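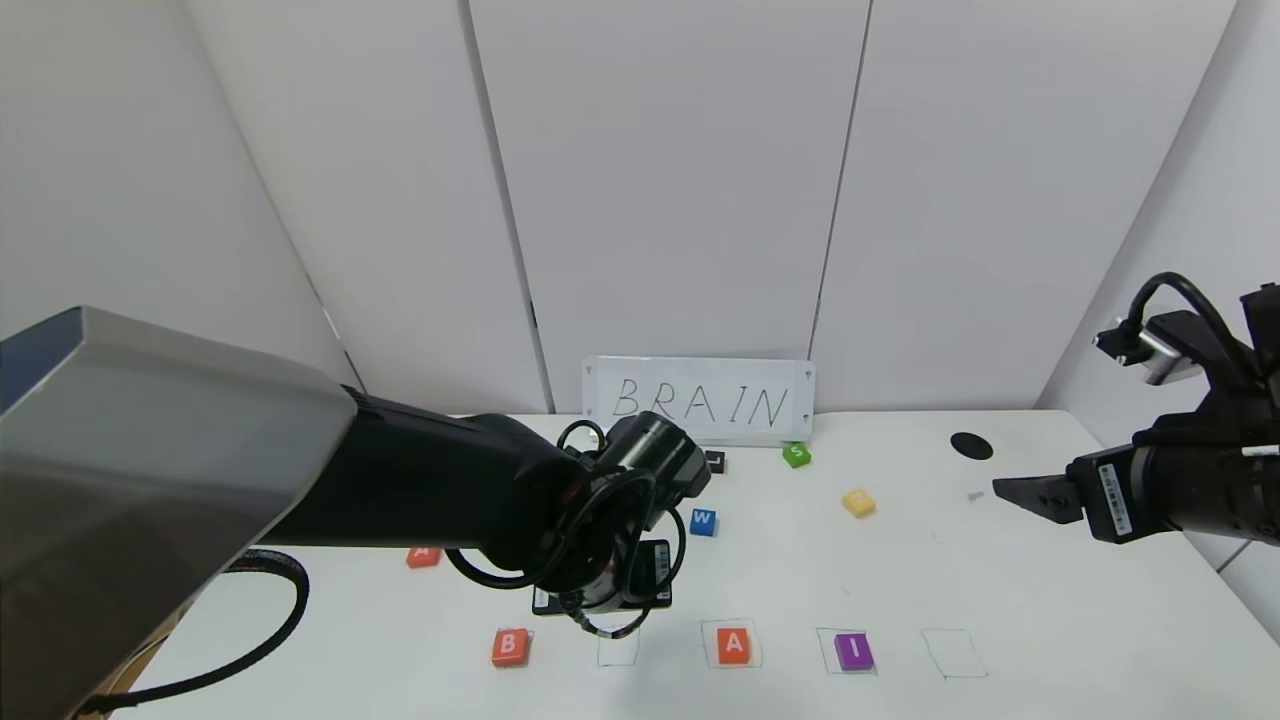
Whiteboard at the back of the table, lettered BRAIN.

Medicines storage and supply checklist, Cullow Health Centre
With comments from the last round, July

Scope: dispensary, treatment room, the collection hatch and the Prirthorpe branch cupboard. Marks are Met, Part met or Not met. "Nearly" was used four times on the previous form and has been retired.

1. Dispensary door locked when unattended
Met. The key safe code has been changed from the one printed on the key safe.

2. Controlled drugs register matches stock
Met. Every line checked and signed by two people. Handwriting on the second half of the register improves sharply, and we would like whoever was responsible to do the first half next time.

3. Fridge temperature recorded twice daily
Part met. Morning readings complete. Afternoon readings are complete too, but eleven in a row are identical to one decimal place and in the same pen. The fridge's own logger tells a livelier story, all of it within range. Read the display, then write down what it says.

4. Nothing in the medicines fridge except medicines
Not met. One yoghurt, strawberry, in date. Removed.

5. Expiry dates checked monthly
Part met. 346 lines on the shelf list, 337 with a check recorded. The other nine are all on the top shelf, and the step stool is in Prirthorpe. Bring it back or buy another.

6. Short-dated stock marked with a sticker
Met. Almost too well. The stickers on the eye drops now cover the name, the strength and the expiry date.

7. Patient price notices up to date
Not met. The hatch still shows last year's prescription charge. Patients have been pointing this out for months and two have offered to pay the old price. Replace the notice and put the leaflet on prepayment certificates beside it, at a height where somebody sitting down can reach it.

8. Uncollected prescriptions returned to stock or cancelled after 30 days
Part met. The shelf was clear from A to R. S to Z appears to be run under separate arrangements. Where a bag has been left, ring the patient before cancelling and ask whether cost was the trouble. The question is on the call sheet and the box next to it was blank every time.

9. Returned medicines bin sealed and labelled
Met. Also full. Collection booked with Killudwood.

10. Delivery notes kept and matched to invoices
Part met. One box of 200 dressings was invoiced to us and delivered to Prirthorpe, who thanked us. Credit or recharge, but pick one.

11. Patients' own medicines brought from abroad
Met. One query since the last round, a box bought in Cáceres with the leaflet in Spanish. Ingredient and strength confirmed and noted on the record before anything was prescribed alongside it. Good work, and properly written up.

12. Prirthorpe cupboard
Part met. Tidy, locked, correct thermometer. The thermometer is still in its packaging.

Actions before the next round
Items 4 and 7: same day.
Items 3, 8 and 12: within a fortnight.
Items 5 and 10: when Prirthorpe answers the phone, which has been best attempted before 9.30 am.

Previous form to be kept behind this one in the folder.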